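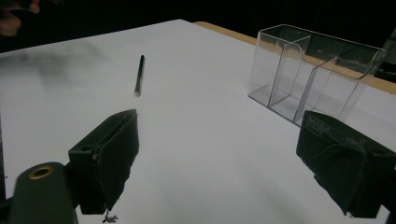 Why can you see through some boxes?

I have a confession. I love desk tidies. You know, those little boxes with sections in them for your pens and rulers and the rubber you keep losing. My favourite sort is the clear plastic sort, and last March a girl called Kimie Oshima wrote in to ask me how a thing can be solid and see-through at the same time. Great question, Kimie! I had to go and read up on it.

Start with light. Light zooms out of the sun, or a lamp, and bumps into things. When it bumps into a black pen, the pen soaks most of it up. Hardly any bounces back to your eyes, so the pen looks dark. When light hits something white, like a white tabletop, nearly all of it bounces off again in every direction, and that looks bright to us. That's why a black pen is so easy to find on a white table (and so hard to find at the bottom of my bag).

Clear plastic does something else. It lets most of the light straight through! Lots of clear desk tidies are made of a plastic called acrylic. Inside it there's nothing much to soak up the light or knock it about, so it carries on out of the other side and brings the view along with it. You can stand a clear box on a table and still see the table behind it.

But have a really good look through the sides of one. Things can seem a bit bendy, or a bit greyer than they should be. That happens when light changes direction as it goes into the plastic and again as it comes out. A little of it bounces off the surface too, and if there's a divider in the middle then the light has even more walls to get through. Each wall steals a tiny bit. I tried looking through 11 clear pencil boxes in a row once and it was like peering into a pond.

Now, shadows. Hold your hand over a sheet of white paper with a lamp on. High up, the shadow is soft and smudgy with fuzzy edges. Bring your hand slowly down and the shadow gets sharper and darker. My friend Prys Ellis can do a very good goose this way, though his rabbit needs work.

Want to have a go yourself? Find a pen, a clear box and a sheet of white paper, and put them near a lamp. Look at the pen's shadow first. Then pop the pen behind the box and move your head from side to side. Does the pen jump? Does it look fatter, or broken in two? Now look for the shadow of the box. Yes, see-through things have shadows too! Check along the edges, where it's usually darkest, and draw what you find before you put your pens away.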